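Jeverik Handgreifer – Aufnahmekit für Demonstrationsdaten

Handgeführter Greifer mit Kamera, Rucksackeinheit, Kopfgerät. Für Teams, die Manipulationsdaten ohne Teleoperation aufnehmen wollen. Lieferbar ab August, Miete oder Kauf.

Kurz zum Gerät: graues Kunststoffgehäuse, matt strukturiert, zwei schwarze Gummibacken mit feinem Profil. Marker sitzt auf weißer Platte direkt am Gehäuse, für die Lageerkennung. Kamera schaut über die Finger nach vorn, Fischauge. Greifweite 147 mm. Backen wechselbar, ohne Werkzeug, dauert keine Minute.

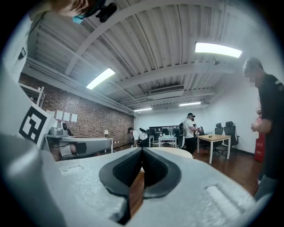 Blick über die Greiferbacken in den Aufnahmeraum. Links auf dem Tisch ein Roboterarm.

Lieferumfang Grundkit
Greifer mit Kamera
2 Paar Ersatzbacken
Rucksackeinheit mit Akku und Speicher
Kappe mit Halterung fürs Kopfgerät
Markertafel Ersatz, selbstklebend
USB-C-Kabel, Netzteil
Nicht dabei: Speicherkarten, Stativ, Roboterarm

Akku reicht für ca. drei Stunden Aufnahme, Ladezeit knapp zwei. Wer ganze Tage aufnimmt, nimmt den zweiten Akku gleich mit – Nachlieferung dauert derzeit 21 Tage. Speicher intern reicht für rund 200 Episoden, danach überspielen. Export über die Software Gureo (Lizenz für einen Arbeitsplatz inklusive, jeder weitere extra).

Mehrere Kits im selben Raum gehen problemlos. Jede Einheit bekommt eine eigene Kennung, bitte vor der ersten Aufname in Gureo vergeben, sonst landen die Episoden durcheinander im gleichen Ordner. Zeitabgleich läuft über Funk, einmal morgens reicht.

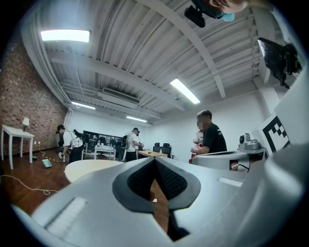 Zum Platzbedarf: normaler Büroraum genügt. Gutes, gleichmäßiges Deckenlicht, ein paar Tische in verschiedener Höhe, freie Bodenfläche wenn auch am Boden gearbeitet wird. Spiegelnde Flächen wenn möglich abhängen, die stören die Lageschätzung. Marker sauber halten! Fingerabdrücke auf der Platte sind die häufigste Ursache für verworfene Episoden.

Einweisung vor Ort durch Baltemholm, halber Tag, bis sechs Personen. Backen in Sondergröße fertigt Kneževič, Mindestmenge 50 Paar, Preis auf Anfrage.

Miete ab zwei Wochen, Verlängerung formlos per Mail. Rückgabe bitte komplett und im Originalkoffer, fehlende Backen werden nachberechnet. Datenblatt und Maßzeichnung schicken wir auf Anfrage, online kommt beides noch.

Passende Artikel: Akku einzeln – Backen schmal – Koffer für zwei Kits – Ladestation vierfach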